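Product Review: The Cando Card Handling Kit

In February our office was offered the Cando kit on trial. It is sold by Skurkonel to firms that sort membership and access cards by hand.
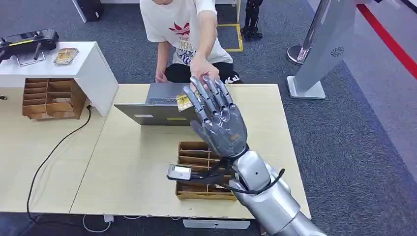

The kit price covers the arm, the hand and one day of setup, which in our view is fair. Training is charged apart. The hand has five fingers, and an operator seated across the desk can offer it a card at close range. We would advise buyers to choose a deep desk, as the arm takes up a good deal of room.

Skurkonel also supplies trays in packs of 9. Ours were delivered late, and the order form on the Jin portal should be made clearer.
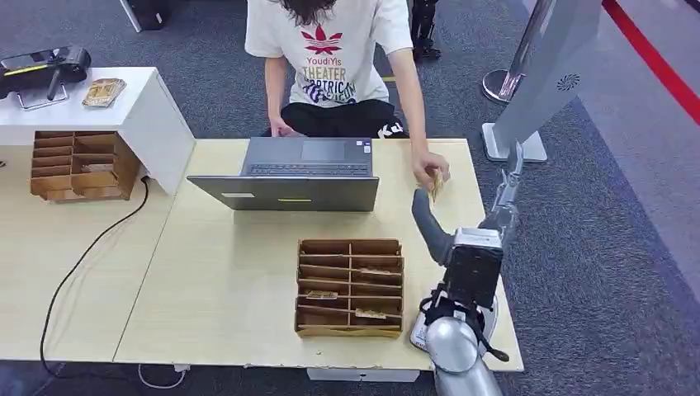 Photo credit: Sang-wook Wang

Cardboard organizers are entirely suitable for a trial. For daily use we would ask for something firmer. The quoted service plan allows 200 support calls a year, more than an office of our size requires. 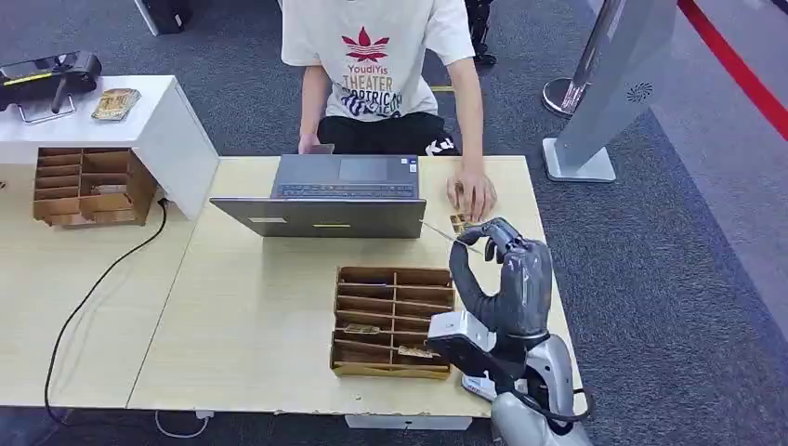

Privham Office Systems Team

Cards may be placed in the tray at an angle, so wide slots are to be preferred. We have requested a second quotation without the service plan and will publish the terms when they are received.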